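Home Journal Projects Archive Contact
2 min read

16 May 2023

Back on the two-arm cell again, and I have to say I was glad to see it after that long stretch over at Stivstead. The gripper had been closing a hair late ever since March, so I took the fingers off, cleaned the old grease out of the slides with a rag and far too many cotton swabs, and put it all back together with fresh screws (four of them, the little Koyama ones I keep in a mint tin). Then came the part I like best, which is setting the heights again with the purple bowls.

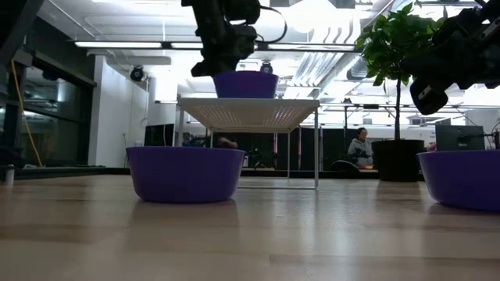
Otevbridge Cell Upkeep Team

I do the high position first, with a bowl up on the white mesh stand, and only then move on to the ones down on the wood. It's slow going! You bring the arm down a touch, look, write the number in the book, and bring it down a touch more. The Tarton notes would have you do it the other way around, but I've never gotten on with that. The cable wants watching too, so I've put a new tie on my list, along with a spare set of finger pads.

The cycle counter says 634 since the last cleaning. I'll look in on the slides again in 48 hours

2 comments · 4 shares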